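From: Maëlys Leblanc
To: cell-upkeep list
Date: 11 Feb 2021
Subject: Re: Re: Recalibrating the glove station at Deditz

Hervé, thanks for writing this up. I've read it twice and I'm still not buying the schedule.

Hervé Arnaud wrote:

> We now recalibrate the hand tracking at the Deditz station every 30 recordings. Séverine and I went through the July batch and the drift is gone. Of 1,290 recordings, 1,167 passed the Plarnero check on the first run.
>
> The steps are: park the glove, zero the marker, run the table routine, start again. Takes 26 minutes with the restart. I'd like Nivier to adopt the same interval so both stations match.
>
> Also, please stop moving the tray between takes. It confuses the comparison.

First, "the drift is gone." Gone compared to what? You changed the interval, and you also put a new marker mount on the back of the glove in the same batch. If I swap the tires and the battery on the same day and the car starts, I don't get to thank the tires. Did anyone run the old mount on the new interval, even for a morning? If so, I'd like to see it, failures included.

Second, the pass rate. The Plarnero check tells you the marker was visible and the pose didn't jump between samples. A pose that's wrong by the same amount from start to finish goes through it without a murmur. We had exactly that at Nivier last year, with a mount that had been pushed back on slightly rotated. Every recording passed, and the thumb was off in all of them.
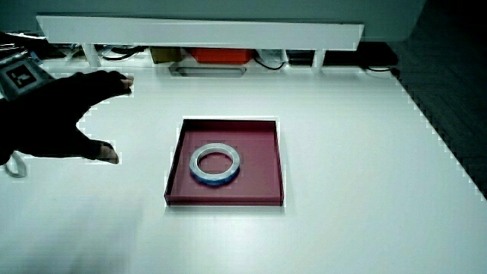 What I'd rather look at is the gap between thumb and index finger at the moment the hand closes on the object. The tape roll is good for this. It's rigid, it lies flat, and you can put a caliper on it. If the tracked gap agrees with the caliper before and after your routine, then the routine isn't doing much and you can stop doing it so often. If it disagrees before and agrees after, I'll shut up and copy your interval.

Third, the cable. Anatole looked at our glove when we had the jumps and found the strain relief had worked loose at the wrist. Every time the hand reached toward the back of the table the cable pulled a little. He fixed that, and we haven't had a jump that I can pin on calibration. Please check yours before you build a schedule on top of it:

- reach to the back of the table and watch the live pose while someone else holds the cable
- do it again with the cable hanging free
- wiggle the marker mount with a fingertip. It should not move at all

On the tray, I half agree. Fix its position for the comparison runs, sure. For regular recording I'd leave it loose. A station that only works with the tray in one spot has a problem, and I want to know about it early.

As for 26 minutes, that's a big bite out of a shift. How much of it is the restart? Ours hangs on the Joly driver if you unplug the glove first - stop the driver, then unplug, and it comes back right away. Eugénie has the order of operations taped inside the cabinet door and can send you a copy.

I'm not switching Nivier over for now. Send me the before and after numbers on the tape roll, old mount and new, and I'll run the same thing on our side with whatever interval you like.

Maëlys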